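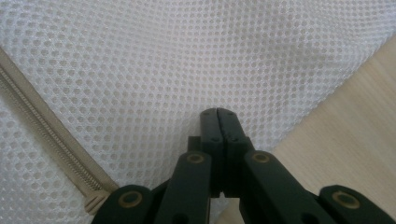
Skeleo Hand Gripper, build kit and plans
Designed by Matúš Trnka
Page last updated 11/03/2024

Skeleo is a hand-held two-finger gripper you can put together at a kitchen table or on a corner of the bench at your shared workshop. It has four link arms, two fingers, a center block and one brass bushing in each arm where it pivots. I drew the first version in July because I wanted something I could squeeze by hand while working out what my robot arm should be able to pick up, and I ended up liking it so much that it became its own thing!

What comes in the bag
Printed links, inner and outer pairs, in dark matte plastic
Fingers, left and right, with the screw holes already in the faces
Center block
Brass bushings
Screws and a hex key
The plans on paper (the files are on the Ekeck page too, if you'd like to print your own)

The bushings are my favorite part. My early links ran plastic on plastic, and the tips wandered so badly that picking up anything thin was pure luck. With brass in the pivots the fingers close flat against each other and you get one clean seam down the middle. Press them in slowly, using a vise or a clamp, and keep them square. If one goes in crooked, warm the link with a hair dryer and push it back out.
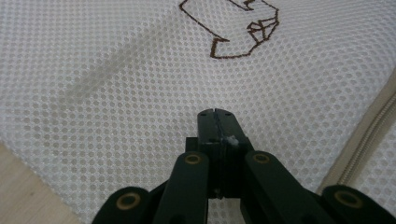 Cloth is what I use to check a new build. Zippered mesh bags are great for this – thin, slippery, full of little holes, and the zipper gives you a hard edge to try as well. Lay one on a wooden floor or a table, close the fingers on a fold and lift. If the fold slides out, loosen the inner pivots a quarter turn and try again. Wipe the fingers now and then, they do collect fluff.

Sizes and numbers
Overall length: 200 mm
Print time for a full set at home: 17 hours
Works with: Fevero wrist mount (sold separately), Charvát trigger handle

The Charvát handle is a bit stiff when new. Mine took a week of fiddling before it felt smooth, and now I wouldn't swap it for anything.

Spare links and single bushings can be ordered by the piece. If you change the finger shape, please send me the file, I love seeing other people's versions and the good ones go up on the Ekeck page with your name on them.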